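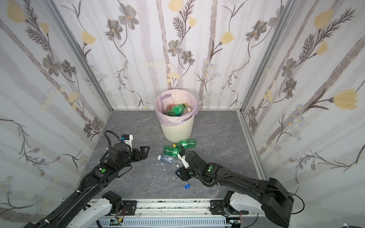 Indale Peel-and-Paste Wallpaper, Meadow Collection

Wallpaper is fun again, and we mean the hanging part too. Indale is the paper we reach for in our own homes, and it's the one we hand to people who come into the Protstead shop saying they've never hung a strip in their lives and are a little scared of it. It goes up without a soaking tray, it slides while you line up the pattern, and when you're ready for something new it comes off the wall in whole strips. Whole strips! If you've ever spent a long weekend with a scraper and a steamer you'll know why we get worked up about that.

The Meadow Collection is the flowery end of the Indale range. Bianka Szilágyi drew it over one long spring, mostly from the weedy strip behind her studio, and she kept the stems a bit crooked and the leaves a bit ragged the way they grow. Most of the drawings started as pencil and ink, and you can still find the places where she pressed hard. We love those places.

What you get in the roll

Non-woven paper with a matte face. It has a soft, slightly chalky look in daylight and doesn't throw glare from a lamp, so it's a good pick for hallways and stairs where the light comes in sideways. The back is smooth and stays flat when you unroll it on the floor. The edges are trimmed at the mill, so you butt one strip up to the next with no overlap.

Every roll has a batch number on the label. Please check that they match before you open anything. Colors can shift a hair from one batch to the next, and you won't catch it on the floor but you will catch it on the wall at four in the afternoon.

Where it works

Bedrooms, dining rooms, entryways, home offices, the inside of a closet (so good, and a great place to learn). A powder room is fine if the fan works. We wouldn't put it in a shower room or right behind a stove. For those spots ask us about Prestley, the coated paper from the same mill, which comes in a smaller set of patterns but wipes down with a sponge.

It likes smooth, painted drywall best. Old plaster is fine once the cracks are filled and sanded. Textured walls are a harder case, and a heavy orange-peel finish will show through a pale paper no matter what you do. Skim it first, or use a liner.

How much to order

Measure the height of the wall and add 4 inches for trimming. Then measure the width. Send us both numbers and a rough sketch with the doors and windows on it (back of an envelope is perfect) and Lâm Tạ at the order desk will work out the rolls for you, pattern repeat and all. Lâm has done this for round rooms, attic rooms, and one boat. If you land between two amounts, go up. Leftover paper lines drawers beautifully, and a spare piece in the closet is a lifesaver when a chair back takes a bite out of the wall.

Hanging it

Paste goes on the wall. Use a ready-mixed paste made for non-woven paper and roll it on a little wider than the strip. We sell Tsolakis paste by the tub because it's thick enough to stay where you put it and has hardly any smell.

Draw a plumb line before the first strip. Do it even if the corner looks straight. Corners lie. Start at the top, let the extra hang over onto the ceiling, and smooth down the middle and out to the sides with a soft brush or a plastic smoother. If the flowers don't meet, peel back and slide. You have plenty of time.

Inside corners: cut the strip so it turns the corner by half an inch, paste that down, then start the next wall fresh over the turn with a new plumb line. You lose a sliver of the pattern in the corner and your eye forgives it right away.

Trim with a new blade. Then put another new blade in. We're serious about the blades, a dull one drags the paper and leaves a furry edge, and they cost almost nothing.

Wipe paste off the face with a damp sponge as you go. Leave the heat at its normal setting overnight and keep the windows shut so the seams dry slowly.

Taking it down

Lift a bottom corner with a putty knife, get hold of it with both hands, and pull up slowly. Wash the wall with warm water afterward and let it dry for a day before painting.

From people who've hung it

"I did the dining room in a day and a half with my sister on the ladder. The first strip took forever, and then it just clicked. I keep walking in there to look at it." Hildegard Reinholz

"I run a small bed and breakfast and the Meadow paper has been up in the back bedroom since June. Suitcases hit it constantly. One scuff so far, and it came off with an eraser." Matvii Ivanyshyn

"Order the sample. On my screen I thought it would be too busy for a low ceiling and in the room it was perfect." Hildegard Lenz

Samples

Samples are letter-size and mail flat. You can have 2 at no charge, and after that they're 80 cents each. Tape them up at eye level, move them to the darkest corner, look at them in the morning and again with the lamps on. Live with them a while. We've changed our own minds more than once doing this.

Returns

Unopened rolls come back to us for a full refund, and so do opened ones if there's a printing fault, so look over the first few feet before you cut. Cut strips can't be returned. Keep the labels until the job is done.

Questions about a tricky wall? Send a photo to the order desk or bring one by the shop. We really do like the tricky ones.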